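Grilton Laundry Demonstration
Set-up and Visitor Guide, Section 7: Running an Open Day

This section is for the person who has to run the washer-unloading demonstration in front of strangers. It assumes that the arm is mounted and that you have read Section 5, Safe Distances. The sales sheet says the demonstration "speaks for itself." Plan to do a good deal of the speaking.

7.1 Before visitors arrive

1. Clear the floor between the washing machine and the visitor line. Take up mats and anything else a foot can catch on.

2. Switch on the arm and let it complete its self-check. The check confirms that the joints move. It tells you nothing about whether the gripper can hold a sock.

3. Open the washer door by hand, all the way. The Grilton handling program does not open doors, whatever the brochure cover suggests. If a visitor asks, say so.

4. Load dark clothing only if you have to. Navy and black items in a drum give the wrist camera very little to work with, and the program may treat several garments as one. Visitors do like to bring their own laundry, and it is often dark, so run a few dark loads in private first and find out what you are in for. 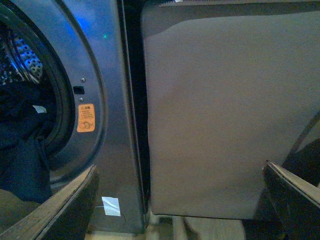

5. Check the wrist camera view on the operator display. Look for cloth hanging close to the lens. A sheet or towel near the gripper can fill half the view, and the program has no reliable way to tell that it is not part of the load.

6. Set the speed to 20 percent. Higher settings look better on video and worse in person.

CAUTION: Keep hands out of the drum opening whenever the arm is powered. A paused arm is a powered arm. Press the stop button, wait for the amber light, and then reach in.

7.2 Running the demonstration

1. Bring visitors to the line in groups of no more than seven. Larger groups creep forward.

2. Say what the robot will attempt before you start it. Use the word "attempt." The standard script from Nendlow says "will unload the machine," and you should strike that sentence out.

3. Start the program and stand where you can reach the stop button without crossing in front of anyone.

4. Let the first grasp run to its end, good or bad. Do not reach in to straighten the cloth. A helping hand makes the run worthless as evidence, and somebody in the group will always notice it.

5. When the gripper lifts a garment, pause the program and let people look. Point out that holding a bundle and handling a garment are two separate jobs. The gripper closes on whatever fold is nearest, and the rest hangs as it likes. Thick cloth tends to come up as a mound with the hem somewhere in the middle.
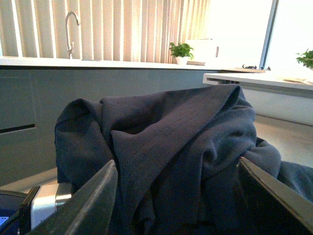

Folding from that position calls for a corner, and the program has to find one first. On our test bench it often went looking for several minutes, put the bundle down and picked it up again in much the same shape. Tell visitors this before they ask. If you have a table set out for folding, do not promise that anything will reach it.

6. End the run with the cloth lowered and the gripper open. Never leave a load hanging while you take questions.

NOTE: Releasing the pause makes the arm resume from where it stopped, at the set speed, without a warning tone. We have asked for a tone. Call out "moving" yourself until there is one.

7.3 Questions you should expect

How many times has it done this? The run log on our unit showed 1273 grasps at the end of September. The log counts a grasp each time the fingers close. It does not record whether they closed on anything, and it should not be quoted as a success count.

Does it learn from each try? Not during the demonstration. The Hájek update adds new grasp settings when it is installed, and between updates the arm does what it did yesterday.

Is it faster than a person? No. Nearly every visitor has worked this out by the second garment.

Is someone steering it? Answer according to the mode you are in. If the Triltton hand controller is connected, a person is steering, and the group must be told before the run begins. Leave the controller where visitors can see it.

7.4 Shutting down

1. Move the arm to its rest position and press the stop button.

2. Empty the drum by hand and check the gasket for small items. The gripper misses these more than anything else.

3. Wipe the fingertips with a dry cloth. Lint on the pads weakens the grip, and it builds up faster than the maintenance chart allows for.

4. Write down every run in the paper log, including the ones you stopped. If the paper log and the run log disagree, send both to the service desk and keep a copy of the paper one.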